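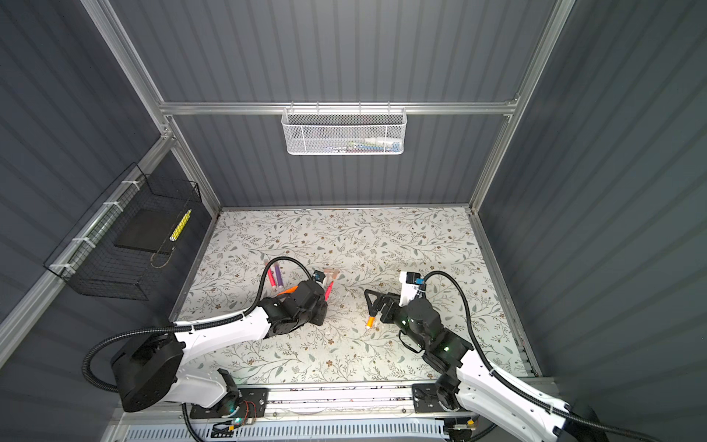

25 Oct 2018

The quilt, and other unfinished business

Well, I have finally pulled Grandma's quilt top out of the cedar chest, and I have been looking at it on and off all day like it might get up and make its own decisions. It has been in there since May, when my sister and I divided up the linens, and I told her (very confidently, over pie) that I'd have it finished by the time the leaves came down. The leaves are down. Most of them are on the back porch.

It's a prettier thing than I remembered. She pieced it by hand, all those little squares, and you can tell which evenings she was tired because the stitches get longer and wander off a bit. I counted the squares this morning while my coffee went cold, one row at a time with a pin to hold my place, and there are 159 of them. I thought that had to be wrong, because it ought to come out even, so I did it over. Still 159. There's a spot down in the corner where she used one big piece to cover what should have been several, and I suppose she ran out of that blue or ran out of patience. Mom would know. I'll ask her Sunday when she calls.

The fabrics are what got me. There is a brown check that I'm sure was Grandpa's shirt, the one he wore to paint the garage, and a yellow with tiny white dots that was kitchen curtains in the old house. I can remember standing on a chair to look out between them. And there's a scrap of green I don't know at all, used in just two places, and I have been wondering about it ever since lunch. Was it a dress? Somebody else's dress? She did trade scraps with the ladies on her street.

After lunch I drove over to Munshi to look for backing. I love that shop but it is a dangerous place for a person with no plan. I went in for plain muslin and spent the better part of an hour in the prints, holding one bolt after another up to a square I'd brought along in an envelope. The girl at the cutting table was very patient with me. She liked a gray stripe, which was handsome, but it made the yellow look dingy, and I couldn't stand to do that to the curtains. In the end I came home with a soft cream cotton that has hardly any pattern to speak of, and a spool of the good thread, and (I'm confessing it here and no place else) a half yard of something with pears on it that I have no use for whatsoever. The whole business came to 73 dollars. I put the pears in the drawer before supper.

Remo Tedesco stopped by at four to return the ladder, and he stayed for a cup of tea and had a good look at the quilt spread out across the dining table. His mother quilted too, it seems, on a big frame that hung from the ceiling on ropes, and when company came they would just hoist it up out of the way and eat underneath. Can you imagine! He said that as a boy he used to lie on the floor and watch the needles come through from the other side. He thinks I should tie it and be done with it. I said I'd think about it, and I have, and he may be right, but Grandma never tied a quilt in her life and I feel I'd hear about it somehow.

So I'm going to baste it this weekend if my knees will let me. I need to move the sofa and get the rug up first, and wash the floor, and I should really press the seams again too, as they've gone every which way in the chest. There's one rust spot near the top edge from a pin she left in. I tried a little lemon juice and salt on it tonight and set it by the window. I don't have very high hopes for it, but I don't mind so much if it stays.

Other things, before I forget. The furnace man is coming tomorrow between nine and noon. I owe Carol a letter, a real one this time. The tomatoes on the sill have given up and need to go into soup, and I'm nearly out of bay leaves. I also promised to bring something to the potluck and haven't the faintest idea what, though I expect it'll be the noodle thing again, since people do eat it.

It got dark so early tonight. I had the lamp on by six and sat threading needles until there was a whole row of them stuck in the arm of the chair, ready to go. I must remember to move those before anyone sits down.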